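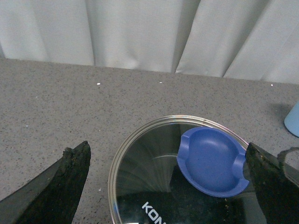
Appel à participantes et participants : on cherche des gens qui cuisinent petit !

Bonjour à toutes et à tous, je me lance. Depuis le mois de mai je prépare avec Flatari un petit livret de cuisine pour les logements minuscules (studios, chambres d'étudiant, kitchenettes de bureau, vous voyez le genre) et il me manque l'essentiel : des gens pour tester ! J'ai beau refaire mes recettes en boucle, je connais trop mes gestes et je ne vois plus ce qui coince. Alors je cherche des volontaires qui ont envie de passer une séance avec moi devant un bout de plan de travail et une seule casserole.

Ce qu'on fera

Une séance dure 2 heures, pause comprise. Vous recevez une fiche, vous la suivez à votre rythme et vous râlez à voix haute dès que quelque chose vous agace (j'insiste, j'adore quand ça râle). Moi je note dans mon coin et je ne vous aide pas, sauf si vous êtes vraiment perdus. Les fiches au programme :

1. Le maïs en épi, version une casserole. On part d'un épi déjà épluché posé sur son assiette, avec une casserole bleu marine à long manche et son couvercle en verre. C'est la fiche la plus courte et celle qui fait le plus parler – tout le monde a une théorie sur le sel dans l'eau.

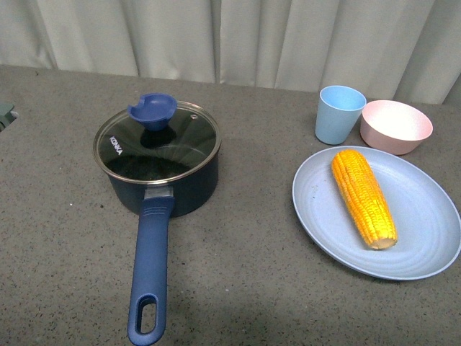

2. La soupe du placard. Un oignon, des lentilles corail, ce qui traîne. On regarde surtout si vous trouvez les quantités claires, parce que ma première version disait « un bon verre » et je me suis fait gentiment gronder.

3. Mettre la table pour une personne. Ça a l'air bête, mais ranger et sortir la vaisselle dans un espace pareil, c'est la moitié du travail. On a gardé le strict minimum dans des tons pastel : un gobelet bleu clair, un bol rose, une grande assiette bleu clair. À vous de me dire dans quel ordre vous les placez et ce que vous avez envie de pousser pour cuisiner tranquille.

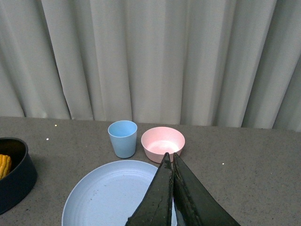
Promico trouve que la fiche 3 devrait passer en premier, tant que les gens ont encore les mains propres et toute leur patience. Je suis à moitié d'accord, on essaiera les deux ordres selon les groupes et on en discutera ensuite.

Qui peut venir

Toute personne majeure, débutante ou pas. J'aimerais beaucoup avoir des gens qui ne cuisinent presque jamais, vos remarques valent de l'or ! Les gauchers et les gauchères aussi, car le long manche et la place du couvercle ne se vivent pas du tout pareil selon la main. Si vous avez une allergie, dites-le dès l'inscription et j'adapte la fiche. Il faut pouvoir lire le français sans trop d'effort, les fiches n'existent pas encore dans d'autres langues.

Où et combien

Les séances ont lieu à l'atelier Dokon, salle 416, avec ascenseur. On travaille par groupes de 5 maximum, chacun son tour au plan de travail pendant que les autres épluchent, goûtent ou papotent. Pour vous remercier, un bon d'achat à l'épicerie Yüksel et bien sûr le livret imprimé quand il sortira. J'ai déjà reçu plus de 200 réponses au petit questionnaire en ligne, mais répondre au questionnaire ne vaut pas inscription, il faut m'écrire en plus (désolée, je sais que c'est pénible).

Inscriptions ouvertes jusqu'au 24 sept. 2022.

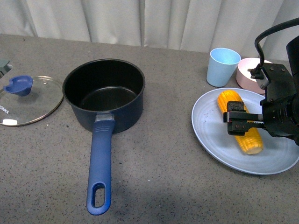
Faut-il apporter ses ustensiles ?
Tout est fourni sur place, casserole, couvercle, vaisselle et ingrédients. Prenez juste un tablier si vous tenez à votre chemise.

Pour vous inscrire, passez par le formulaire de contact du site Flatari avec « test cuisine » en objet, et indiquez vos disponibilités, plutôt matin ou plutôt fin de journée. Dites-moi aussi ce que vous avez cuisiné en dernier, même si c'était des pâtes au beurre – ça m'aide à composer les groupes. Je réponds à tout le monde, parfois un peu tard le soir !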